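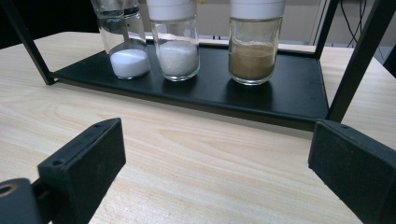 *Glass jars on the black rack, white powder in the left one.*

**Subject:** Re: [pantry-tech] Humidity logging, sensor drift after July

On Tue 8 October, Steinar Hauksdóttir wrote:

> I have 14 loggers on shelves and inside bins, and 2 of them now read higher than the rest. Both were fine in July. I checked them against the Zever reference unit and the offset is the same at both ends of the range. Is that drift, or did I damage them when I moved everything to the new cabinet? Also, does anyone still run the Tillason firmware with a sample interval under 10 minutes?

A constant offset at both ends points to contamination of the polymer layer, or to a bad calibration constant. Mechanical damage usually gives you dropouts or a reading stuck at one limit. Before you replace anything, do the following:

1. Dump the config and compare the stored offset with the value on the calibration sheet. The Flarnska import tool used to overwrite it with zero if the field was blank.
2. Run a salt test. Table salt mixed with a little water to a thick slurry, sealed in a jar with the sensor above it, settles at 75% relative humidity at room temperature. Keep the sensor off the slurry.
3. Leave it overnight. Reading it after an hour is the most common mistake on this list.
4. Repeat with magnesium chloride, which gives 33%. One point tells you the offset and nothing about slope.

If both points are high by the same amount, enter the correction and carry on. If the error grows toward the wet end, bake the sensor according to its data sheet and test again. Check the housing first – some of the older cases soften well below the bake temperature.

Were the two units stored near vinegar or a cleaning product? Acetic acid vapor will shift a capacitive sensor, and a closed cabinet makes it worse. New silicone sealant does the same while it cures.

On the interval: I run Tillason at 2 minutes with no trouble on external power. On a coin cell the limit is the radio, so log locally and upload in batches. Watch the buffer, though. It holds 346 records and then overwrites the oldest without a warning.

The Thygesen script still parses the batch files, but it expects timestamps in UTC. Set that before you merge anything from before the move.

Please send the two config dumps as plain text. The archive strips attachments.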